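**Ticket 313 – Kettle cell, Prirville: right arm faults when pressing against the wall panel**

Status: open, again
Priority: was low, now medium
Opened: November 2022
Site: Prirville (Uvport rig not affected, and very smug about it)

**Reported problem**

Right arm moves to the hook row on the green panel, makes contact, holds for a moment and then drops into protective stop. Left arm carries on to its next waypoint as if nothing has happened. It only takes notice once the supervisor process times out, 700 ms later, which is long enough for the two of them to get closer than I'd like.

No contact between the arms so far. I am raising the priority before that sentence needs editing.

**What the log says**

 right: contact detected
 right: wrist torque above limit
 right: protective stop
 left: moving
 left: moving
 supervisor: peer lost, halting all

The torque limit is the default from the Jamedstead build. We haven't touched it since June.

**Tried so far**

1. Restarted the controller. Fault cleared, came back on the next run. Included here so that the first reply doesn't have to suggest it.
2. Re-zeroed the right wrist. No change.
3. Slowed the approach by half. The fault still happens, you just get to wait longer for it.
4. Ran the same path with the panel waypoint pulled back so the gripper never touches anything. No fault in 2,000 cycles. Very reliable, and no use to anyone.
5. Swapped the torque sensor cable. No change, and I now owe Uvport a cable.

So the arm is fine until it has to push on something, and pushing on something is the job. 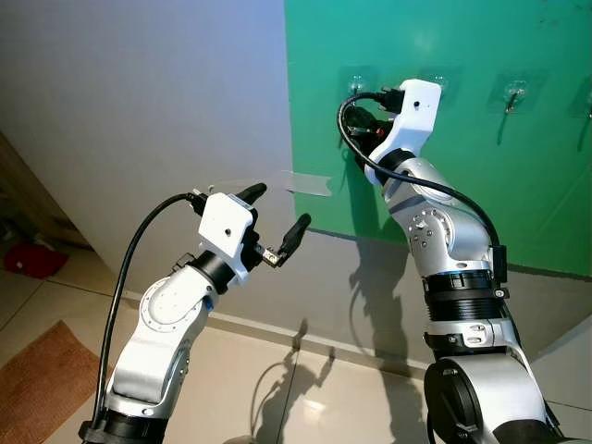
My money is on the gripper cable. It leaves the housing, loops around the wrist and then goes down to the clip on the forearm, and at full reach I think the loop runs short. The wrist turns the last few degrees, the cable pulls, and the controller adds that pull to the contact force and decides it has hit a person. Fair enough from where it's sitting.

To check, I logged wrist torque at the panel pose with the gripper just clear of the hooks, so any load had to be coming from the arm's own baggage. Reading was around 3,000 counts with the cable clipped as normal. Unclipped from the forearm and held out of the way with a stick, it fell to nearly nothing. The stick is not a proposed fix.

**Second problem, which is the one that bothers me**

A stop on one arm should stop the other straight away. The hardwired stop line does this properly: I hit the red button and both arms quit together, every time. A protective stop raised by one arm goes through the supervisor instead, and the supervisor waits for the timeout. I can't find anyone's reason for that in the config notes. There is a comment that says "temporary", undated.

**Requested**

- Longer gripper cable for the right arm, or permission to move the forearm clip closer to the wrist.
- Jamedstead to confirm whether a protective stop can be wired into the shared stop line.
- Please do not close this by raising the torque limit. It was closed that way once, and here we are.

**Workaround until then**

Run the arms one at a time. Park the left arm and lock it out before the right goes anywhere near the panel. Cycle time is dreadful. Stay outside the floor markings while either arm is live, including if you are only popping in to stick a hook back on.

**Update, same afternoon**

Moved the clip without waiting for permission, with both arms powered down and locked out. Forty minutes of single-arm running and no faults. Leaving the ticket open for the stop line, and for the cable I owe.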